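Gripper Contact Fault Suspends Stacking Runs at Surnley

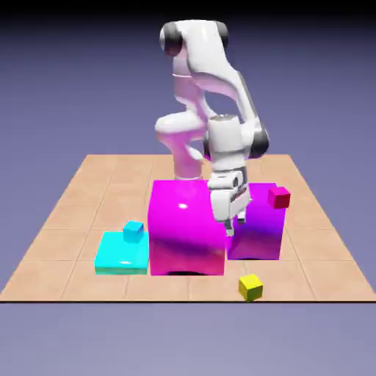 The Surnley Robotics Laboratory has suspended automated stacking runs on its Merner arm after a gripper contact fault was reported in September. The fault was first noted in simulation, when the controller continued to close the fingers after a side contact had already been registered. Staff then reviewed the stored trials and found the same response in 39 of 3000 runs. Most of these involved a reach into a narrow gap between tall blocks, such as the one between the magenta and purple blocks, where two fingers must descend with little clearance on either side. A small block placed near an edge, as the red cube is on top of the purple block, adds a further risk, as a light push to the block underneath may cause it to fall.

The fault was traced to a force limit that was not reloaded when the controller restarted. In 2 trials on the physical arm, the motion did not stop until the operator pressed the emergency stop. No injuries were reported. One finger pad was damaged and has been replaced.

Bezawit Ejigu, who leads the safety review, has asked that all groups using the Murthy control package check their force settings before each session. Physical runs will remain suspended until the corrected version has passed the full set of simulated trials. Groups with reserved time on the arm may continue to work in simulation and should report any unexpected contact to the laboratory office by 4 p.m. on the same day.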